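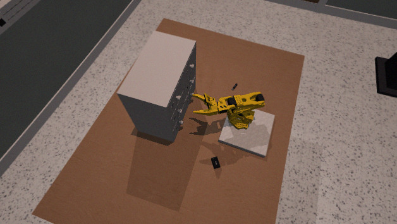

7/5/20

Glue notebook, continued. Second week of the drawer-bottom swelling business.

Panels weighed first thing, before the kettle, as the kettle sits next to the balance and I don't trust either of them. Batch from Neltlow has settled at last. Batch from Partanen is still putting on weight, much like the rest of us this spring.

Recap for whoever inherits this book. Drawers that ran sweetly in September now have to be argued with. The sides are fine. It's the bottoms: they take up damp, go wide across the grain and push the sides out until the whole thing binds on its runners. The old drawings leave a gap at the back for exactly this. The new drawings don't, and the new drawings are signed.

Test pieces are offcuts with the same finish as the real thing, five to each batch, kept in the damp cupboard over a tray of salt water. Heaviest Partanen piece was 1,287 g this morning. Lightest Neltlow piece 891 g, but that one has a corner missing, so please stop quoting it as a triumph.

Tried the Tiron sealer on the end grain. Tin says one coat. One coat vanished like a biscuit in tea. Second coat stayed on top and went the colour of weak custard. Left a third piece bare for comparison, then put it down somewhere sensible and can't find it.

Runners next. Cycled the stiffest drawer by hand while listening to the radio play, lost the thread of both. The wax block helps for a bit and then collects dust and turns to paste. Paraffin wax better than beeswax, though it smells of birthday cakes. The Nedska order asks for 3,000 openings without sticking, and I got to roughly a tenth of that before my shoulder lodged a complaint. Will share the rest out tomorrow. There is no point hiding, I know where everyone's bench is.

Knobs: the threads strip if you drive them with the big driver. Use the small one. I wrote this in the last book as well, in capitals.

Hygrometer by the door reads nine points higher than the one by the window. Swapped them over. Now the one by the window reads high, so it's the instrument and not the door. Earlier readings marked with a D in the margin want knocking down to suit – not done yet.

To do:
New salt for the tray
Ask whether the back gap can go back in the drawings before the next lot is cut
Reweigh Partanen batch, same time, kettle off
Find the bare piece (has a pencil cross on one face)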